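Hilo de fin de año, 31 de diciembre de 2021: me he propuesto entrar en enero con la mesa del comedor despejada. Llevo desde septiembre diciendo que la despejo. Voy contando.

Antecedentes. La mesa es una Drava de segunda mano, de madera clara, con su veta y su dignidad. La compré para comer. He comido en ella 9 veces. El resto del tiempo ha sido oficina, aduana, trastero y punto de recogida de paquetes de los vecinos.

Primera capa: papeles. Facturas, garantías de aparatos que ya no tengo, un folleto de clases de cerámica en Grukudbridge (viví allí un año, nunca fui a cerámica, el folleto ha sobrevivido a dos mudanzas). Todo al reciclaje. El folleto lo he vuelto a sacar.

Segunda capa: cables. Tengo 17 cables y reconozco cuatro. Los demás los guardo por miedo, como todo el mundo.

Consejo de la caja Vemine, que venía impreso en la tapa: «Si no lo has usado en un año, despídete». Me he despedido de la caja Vemine.

Tercera capa: cosas que no son de la mesa pero tampoco son de ningún otro sitio. Una llave Allen. Media vela. Un mando que no enciende nada en esta casa, lo he probado apuntando a todo, incluida la nevera.

Son las cinco y ya se ve madera. Hacía tanto que no la veía que me la imaginaba más oscura.
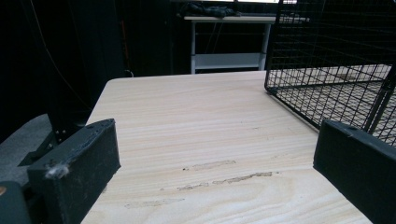
Y claro, ahora se ven las rozaduras. Mientras había cosas encima yo tenía una mesa impecable. Debajo tenía unas marcas alargadas donde el acabado está comido, y me temo que son del verano en que arrastré la olla de barro de un lado a otro por no levantarla.

He buscado en internet cómo se arreglan. El primer tutorial tiene 2.463 comentarios y va todo el mundo a gritos. La mitad dice aceite. La otra mitad dice que quien use aceite no merece tener mesa. Un señor recomienda nuez: frotas una nuez pelada por encima y santas pascuas.

No tengo nueces. Tengo turrón con almendra. He leído el hilo entero por si alguien lo había probado y no.

Decisión provisional: lijar suave, en el sentido de la veta, y cera incolora. Decisión real: mantel.

El mantel que tengo es el de Navidad, con renos, así que la solución caduca el día de Reyes. A partir de ahí improvisaremos.

Siguiente frente: la cesta negra de rejilla. La compré para «agrupar». Lo que hace una cesta de rejilla es dejarte ver el desorden a cuadritos. Y todo lo fino se cuela: bolígrafos, horquillas, la media vela no, la media vela se queda siempre.

Opciones para la cesta: a) al baño, b) a la cocina con las patatas, c) al balcón hasta que me olvide de ella. He votado yo sola y ha salido el balcón. Luego he mirado el balcón y he impugnado el resultado.

Me preguntáis por la mesita blanca metálica. Esa no entra en el propósito. El propósito dice «mesa del comedor», lo redacté con mucho cuidado. Una persona necesita una superficie donde dejar caer las cosas al entrar y yo tengo esa. Incluso tiene balda abajo, por si un día me da por la ambición.

Pausa para merendar. En la mesa, con plato y servilleta, como una marquesa. Van 10 veces.

Novedades: he dejado encima las gafas, el móvil, un vaso y el catálogo de Millet que acababa de subir del buzón. He tardado 20 minutos. En un palmo de mesa libre las cosas se reproducen, habría que estudiarlo.

Lo he quitado todo otra vez. Las gafas las llevo puestas, el móvil está en la mano porque os estoy escribiendo, el vaso está en el fregadero y el catálogo está en la mesita blanca, que para eso la tengo.

También he pasado un trapo húmedo y las marcas siguen igual, pero limpias. Luego les he echado una lámpara de lado para verlas mejor — error, no iluminéis nunca un mueble de lado — y han aparecido otras dos que no conocía.

Cena a las nueve. Vienen mi hermana y su marido, traen el vino y seguramente opiniones sobre la cera. He puesto los renos.

La llave Allen está debajo del mantel. Se nota el bulto. Le he puesto encima el cesto del pan.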